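About Ranilow

Who we are
What we teach
How we work
Where we are
Contact

Ranilow is a small company that teaches robots to do handwork. Our customers send us a task, and our operators show it to a robot until there are enough good examples to train on. Most of what we get is packing, sorting and unpacking of small goods: cards, pouches, wrapped parts, things that slide or crinkle when you pick them up.

Handling small packed goods at the Cisach office:
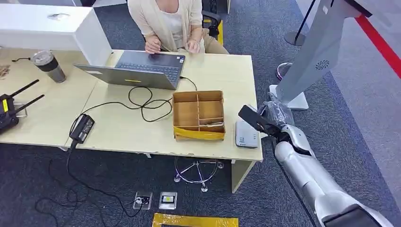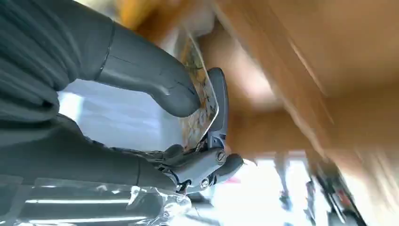
Who we are

We started in May with one arm, one desk and a customer who wanted trading cards put into boxes. There are 13 of us now. Nine are operators, and the rest look after the hardware, the data and the customers. Several of our operators came from packing jobs, and one repaired watches before this. We don't ask for an engineering degree. We ask for steady hands and patience, and we pay for the full training period.

The company is owned by the people who work in it. We have no outside investors and don't plan to look for any this year.

What we teach

A robot can be shown a task in two ways, and we do both.

Showing by hand means the operator takes hold of the arm and moves it through the job. This works well for slow, short motions such as setting an item in a divided box. New operators learn it in a day or two.

Showing by remote control means the operator sits or stands away from the arm and drives it with a pair of hand controllers or a glove. It takes longer to learn. We use it for tasks where a person's arm would be in the way, and for robot hands with fingers, which are hard to guide by pushing on them.

Thin items get most of our attention. A card has to be held by its faces or its edges without bending, and clear wrap makes it harder for a camera to tell where the item ends. An operator working on cards will usually spend the first week on the grip alone.

How we work

A project begins with a visit or a box of samples. We write a task sheet of one page, and the customer signs it before any recording starts. The sheet says where each item begins, where it should end up and what counts as a mistake.

An operator records for 70 minutes and then takes a break. We keep the bad tries in a separate folder and send them along, as many customers want them for testing. A second operator checks every try before it goes out.

A typical order is around 565 good tries. Small orders are fine. We have done 43 for a customer who only wanted to know if the job was possible.

Samples are returned at the end of the project or thrown away, whichever the customer asks for. Recordings belong to the customer. We do not reuse them for other work.

Where we are

Our main office is in Cisach, on the ground floor of the Escobar Building. Goods can be delivered to the side entrance on weekdays. Our second site, in Soltberg, is used for larger arms and for operator training. Please call before visiting either one, as recording rooms stay closed during a session.

Contact

Use the form on the contact page for new projects and for jobs. Please give the size and weight of your items and say how they are packed. We answer within two working days.

Page last updated Mon 22 January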